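The new sink and where things drip

We moved to Plusthorpe in February and the kitchen was the only room I had strong feelings about. The old place had one small sink and no dishwasher. Now we have both, and I have spent far too much thought on where the plates go. 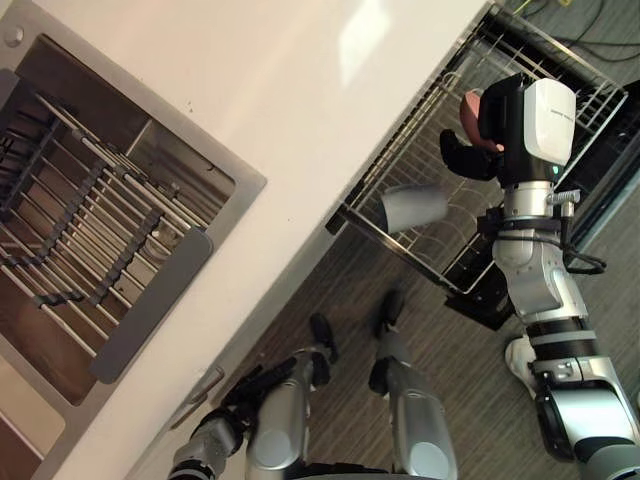
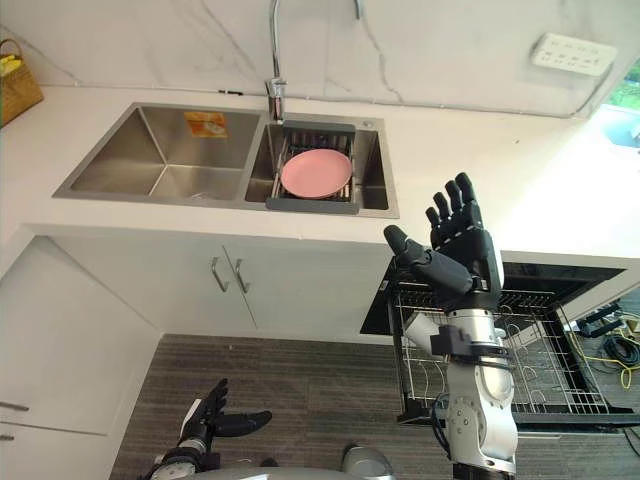
The sink and the dishwasher with its rack pulled out.

I wanted the dishwasher close to the sink, so that a plate gets a rinse and goes straight down into the rack. The drawback is that with the door down you can't stand in that spot, and I've knocked my shin on it more than once.

The drying rack sits in the sink. My last one stood on the worktop with a tray under it, and the tray went slimy every week whatever I did. Drips go down the drain now. It means giving up part of the sink, but a big pan will still fit in the other side if you turn the handle towards the wall.

Horațiu Avram, who lives two doors down in Gidutton Row, thinks we should have had one wide bowl and saved 63 pounds. He may be right. I like being able to soak something on one side and wash salad on the other.

Things still to sort out: a proper place for the tea towels, and the dishwasher's quick wash, which takes 30 minutes and leaves porridge on the bowls. I've gone back to scraping them first. Xiomara is coming to stay next month and she is fussy about glasses, so those will be done by hand.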